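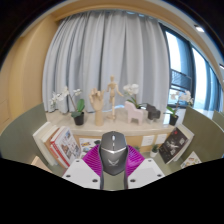
Preparación del puesto

1. Despeje la zona central del escritorio. Los libros van de pie, al lado izquierdo.

2. Coloque las plantas en fila junto al panel trasero y deje accesibles las tomas de corriente.
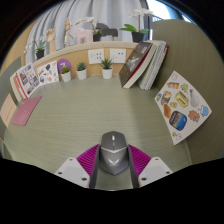
Fig. 2. Plantas y tomas del panel trasero.

Precaución: no riegue las macetas en el escritorio – retírelas antes.

3. Extienda la alfombrilla y apoye el ratón sobre ella, con la rueda hacia el fondo.

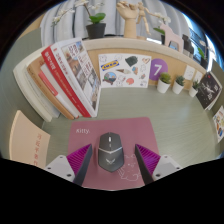

Fig. 3. Ratón sobre la alfombrilla.

Nota: si el cursor salta, limpie el sensor con un paño seco y espere 5 segundos.

4. Al terminar la jornada, guarde el ratón y deje la alfombrilla en su sitio. 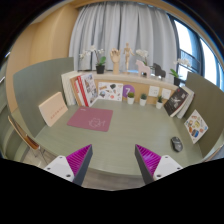 Fig. 4. Alfombrilla sin el ratón.

5. Limpie la superficie con un paño suave. No use disolventes.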